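Offline in Nindcombe, more or less

January 2023

Quick one because I'm on the phone hotspot and it's eating my data. Typing fast, not proofreading, sorry.

So. The internet at the new place. I've been putting off writing this because I thought it would be fixed by now and then I'd have a nice before and after post. It isn't fixed. So you get the before.

We moved out past Nindcombe at the end of the fall. Nice road, big trees, a creek. The listing said "high speed available." I should have asked available to who. The fiber from Allwood stops at the bottom of the hill. There's a green box down there, I walk the dog past it every morning. From the box to my front door is 781 feet. I know this becuase it's printed on the quote they sent me, along with a number for the trenching that I'm not going to type out here. More than my car is worth. My car's not great but still.

Options, in the order I tried them.

1. The old phone line

DSL. Came with the house basically, the jack is in the kitchen behind the fridge. Sold as "up to" something. I get 12 down on a good morning and less than one up, always. Rain makes it worse. I didn't believe that when the neighbor told me and then it rained for a week.

Fine for email. Fine for reading. Not fine for a work call with the camera on, I turn into a voice coming out of a gray circle. Uploading anything, forget it. I started a backup before bed one night and it was still going at lunch.
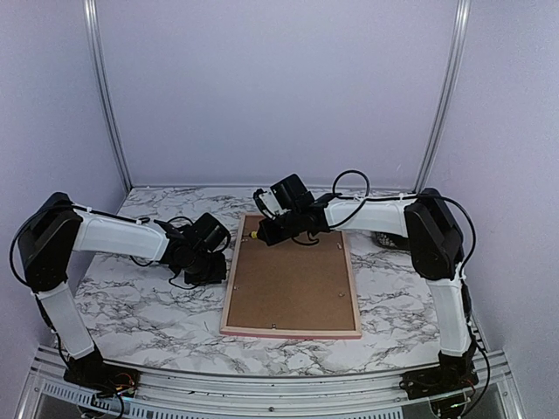

2. The hotspot

Phone plan, tethered to the laptop. Faster than the DSL by a lot, if the phone is in the upstairs window, on the left side, standing up. Move it to the desk and you lose half. I've got a mug there now that holds it at the right angle.

The problem is the cap. 16 gigs of hotspot a month and then they slow you down so far that maps won't load. I used to burn through that in a weekend at the old apartment and never once thought about it. Now I know what everything costs. A software update, there goes a quarter of the month. One movie in the nice quality, same. My laptop decided to sync all my photos on the second day of the billing period and I said some words.

If you're on a capped plan go find the setting that says metered connection or low data mode and turn it on today. It's on the laptop and also on the phone, separate settings. And turn off video autoplay everywhere. Took me ten minutes and it bought me maybe an extra week.

3. Fixed wireless

This is the one I have hopes for. Company called Clesedgate, small, they put a dish on your roof and point it at their tower on the ridge. No cap. Price is okay. 285 for the install and then monthly.

Signed up before the holidays. They sent a guy out to do a site survey, he went up on the roof, came down, said the trees. There's a line of pines between me and the ridge and they belong to the next lot over. He thinks a taller mast would clear them. Taller mast is a different crew. Different crew is booked into February. So I wait.

I asked what happens if the mast doesn't clear them either and he said let's see. Ok.

4. The library

Should be number one really. It's a small branch, two rooms, and the wifi is faster than anything I've ever paid for. Leaves the network on after closing too so there's always a car or two in the lot at night with a lit up face in it. I've been one of them. Last week I sat there in the dark with the heater going and downloaded a whole season of something, like I was robbing the place.

There's usually a kid at the long table doing homework on a school laptop, and an older man who comes in to print forms. He told me he drives twenty minutes each way to do it since the benefits office went online only. I complain about movies. He's driving forty minutes to fill in a box.

That's the part I keep chewing on. Everything assumes you have it. The vet wants me to book on the app. The trash pickup schedule is a PDF, a huge one, with a photo of a truck on the front. I went to change my address with the DMV and the page timed out on step four, three times, and each time it made me start over from my name. The county coverage map has my house colored in as served, by the way. Solid green. I filed a challenge to it, there's a form for that, and the form is of course online only.

Stuff I've learned anyway

Download your maps before you leave town. The whole area, it's not that big.

Text based sites are wonderful. I'm reading more blogs than I have in ten years, half of you load instantly and I love you. The other half, please look at how big your header image is.

Wifi calling over bad DSL is worse than no call. Turn it off and stand in the driveway.

The Negri router I bought thinking it would help did not help. It's a good router! Great signal in every room, five bars of nothing. The router can't make more internet than what's coming in the wall. I knew that. Bought it anyway. Box is still in the hall if I decide to send it back, I think I've got til the end of the month.

Books. I've read four.

Ok the battery is at nine percent and the phone is getting that warm feeling. Comments are open but I moderate them from the library lot so give me a day or two. If anybody on the hill side of Nindcombe has had Clesedgate put in one of the tall masts, tell me how it went, and did they make you cut anything down. And if you've gotten Allwood to split a trench between a few houses I really want to hear about that, there's three of us up here who would go in on it.

Will post again when the dish is up.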